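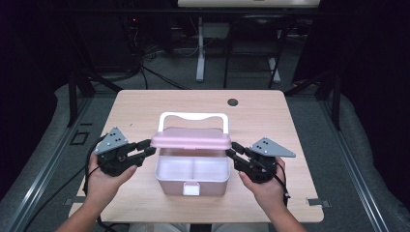

A pink and white storage box with its lid partly raised.

Cosmont promises a "living" slot with Zadero, but the reels look familiar

By Ibsa Seyoum
15 July 2024

Cosmont has a new slot out and would like you to believe it is unlike anything you have played before. The game is called Zadero, it is set in a harbour town under a curse, and the press notes use the word "living" in every paragraph but one. I have spent most of a weekend with the demo. It is a perfectly decent five-reel slot with a lot of fog in it.

The basics first. Zadero runs on five reels and three rows with 20 fixed paylines, paying left to right. The low symbols are playing card ranks painted to look like driftwood. Above those come a lantern, a bell, a coil of rope and a harbour master with one good eye, who is the best-paying regular symbol and gets a short growl when he lands. Wilds appear on the middle three reels only. The scatter is a ship's wheel, and three of them anywhere will start the free spins.

If you have played anything by Cosmont in the past couple of years, you could have written that paragraph yourself. The studio has 206 games in its catalogue and a good share of them are built on the same skeleton. That is common enough in the trade and there is no shame in it, though it does make the sales talk harder to swallow.

What is supposed to be different is the Tide Meter. It sits to the left of the reels, a glass tube that fills as you spin, and when the water reaches a mark the town "responds". Sometimes the fog comes in and turns a few low symbols into lanterns. Sometimes the bell rings and you get a single respin with one reel held. Now and then the harbour master walks across the screen and nothing happens at all, which the notes describe as "suspense".

Troels Norðdahl, head of product at Cosmont, told a press call last week that the meter makes every session its own story. "The town remembers what you did," he said. "If you have been losing for a while, the tide knows."

I asked him what the tide knows, exactly, and whether a player who has been losing is any more likely to win on the next spin. He said no, each spin is drawn independently, and the meter is "a presentation layer over certified outcomes". In other words, the tube fills up because tubes filling up are pleasant to look at. The feature it leads to has already been allowed for in the overall return, like any other feature in any other slot.

He was straight about this when pressed, and I give him credit for it. The trouble is that the game itself isn't. The help page says the town "grows restless" during long dry spells. A player reading that at one in the morning could be forgiven for thinking a win is on its way.

Wondimu Berhe, who worked on slot maths for several studios and now does consultancy, thinks the wording is a mistake. "You can have a meter, meters are fine," he said. "But if it has no bearing on the odds then the help page should say so in the first line. I'd put it in bold. They have put it on the fourth screen, under the sound settings."

I checked, and he is right. It is one sentence, below the volume slider for seagulls.

The bonus round is better. Three wheels get you eight free spins with a choice beforehand: there are 9 doors along the harbour wall, you pick one, and behind it is either a multiplier, extra spins or an extra wild for the whole round. It is quick, the doors creak nicely and you aren't made to sit through a long film each time. I had the round four times in my sessions. One was good, two were forgettable, and one paid less than the stake of the spin that triggered it, in spite of a brass band.

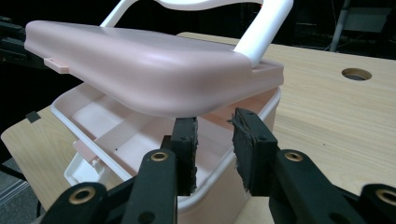
Whether your choice of door matters is another question. The notes say players "shape their own fate". Norðdahl first said the prizes are set behind the doors before you choose, then came back to me by email and said the prize is drawn at the moment of the click. Those are different things. Neither is unfair, as long as the draw is sound, but it would be nice if the people selling the game had agreed on which it was before the launch.

The top prize is 700 times the stake. By present standards that is small. Plenty of rival games shout about wins many times that size, and most of their players will never get near one, so I don't hold a modest ceiling against Zadero. If anything it suits the steady, low-key way the game pays. Small wins come along often enough, a fair few of them less than you put in, each one celebrated with bells and a splash of coins. I turned the celebrations off. There is an option for that in the same menu as the seagulls, and I would recommend it to anyone who wants to know whether they are up or down.

Cosmont calls the volatility "medium-rising", a term I hadn't met before. Asked what it meant, the company said it was medium.

Then there is the return to player. Zadero has been built in several versions with different returns, and operators choose which one they offer. Again, this is common across the business, and again the marketing is silent on it. The press notes quote the highest figure only. I am not going to repeat it, as I can't tell you which version your casino is running. Open the game's own information panel and look. If the number isn't there, play something else.

Asfaw, the casino group that has the game ahead of everybody else for its first few weeks, would not say which version it has taken. A spokeswoman said the group "always selects the setting that best matches our players' expectations". I wrote back asking what those expectations were and haven't had a reply.

Tsehay Gudeta, who has been reviewing slots on her own site for years and plays far more of them than I could bear, was kinder about Zadero than I expected. She likes the artwork and she likes the music, an accordion tune that gets slower as the fog thickens. "It's one of their nicer-looking ones," she said. "I'd just ignore everything on the left of the screen. Cover it with a sticky note if you have to."

She also pointed out something I had missed. The Tide Meter is saved between sessions. Leave with the tube nearly full and it will be nearly full when you log back in, and if you stay away for a few days the casino can send you a message saying so. Cosmont's materials for operators list this under "return visits". The materials for players call it "a town that waits for you".

I don't much like that. A saved meter is harmless when the player understands that it has no effect on the odds. When the same player gets a message on a Tuesday evening saying the water is almost at the mark, it starts to look like a nudge, and it is aimed squarely at people who had decided to stop. Norðdahl said operators can switch the messages off, and that players can opt out in their account settings. He did not know how many operators had switched them off. As there is only one at the moment, I would have thought it was a fairly short list to check.

Nahom Negussie, who plays for small stakes on his commute and has had the game on Asfaw's app since the first day, said he had already had two of the messages. "I thought I'd won something," he said. "I hadn't. It was telling me about the water."

On the technical side there is less to complain of. Zadero runs on the Pronico platform, which Cosmont moved to last year after its older games began to struggle on cheaper phones. It loads quickly and holds up well in portrait mode, with the meter shrinking to a thin strip. The spin button is large and sits where a thumb would want it. I had one freeze, on a train, in the middle of a free spins round, and when the signal came back the round picked up where it had stopped with the total intact. The text in the paytable is too small on a phone and can't be enlarged. On a desktop screen the fog looks a bit grainy.

The smallest bet is low enough for a cautious player. There is an autoplay function where local rules allow one, with a loss limit that has to be filled in before it will start. I was glad to see that, and it is a pity the same care did not reach the help page.

There is no option to buy straight into the bonus. Cosmont says one is being considered for some markets. The studio also says Zadero is the first of a series, with a second town in development and meters that will "talk to each other" across games. I asked whether the second meter would have any effect on the odds. It won't.

Zadero is available now at Asfaw's casinos in demo and real-money form, and should reach other operators before the end of July. The demo doesn't need an account. It does have the Tide Meter, and it fills at the same speed.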